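Chapter 4
Picking a Gripper You Can Live With
July
By Hala Geagea

I used to choose grippers from the spec sheet. I'd line up the numbers, circle the biggest one, and order it. Then I spent a summer with Min-kyu Woo trying out hand-held grippers for the Cerkness project, and I've been a lot fussier ever since (and a lot slower to order anything!).

We had four designs to compare. The Clokus was light and closed quickly, but it let go of anything soft. The Shin had a lovely firm pinch and a trigger that wore out my thumb before lunch. We logged 3742 grasps in all, and I'd say roughly 7 in every hundred taught us something. The rest were just practice, which you need too, so don't skip it.

What surprised me most was how much the camera mattered. When it rides on the gripper, it sees whatever your wrist happens to be facing, and that includes plenty of stuff you don't care about. Before you compare two tools, hold each one up, look at its view, and ask yourself how much of it is taken up by the tool's own body.

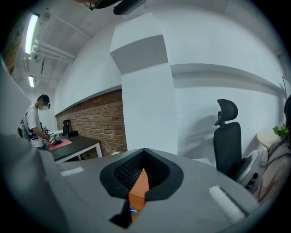 If the answer is "a lot," you have a choice to make. You can move the camera back, tilt it, or pick a different lens, and each of those changes what you'll see of the fingertips at the moment they close. Min-kyu likes a wide lens and puts up with the bending at the edges. I go back and forth on it. We'll work through both setups in the next section, starting with the Prurkum mount, so keep a screwdriver handy.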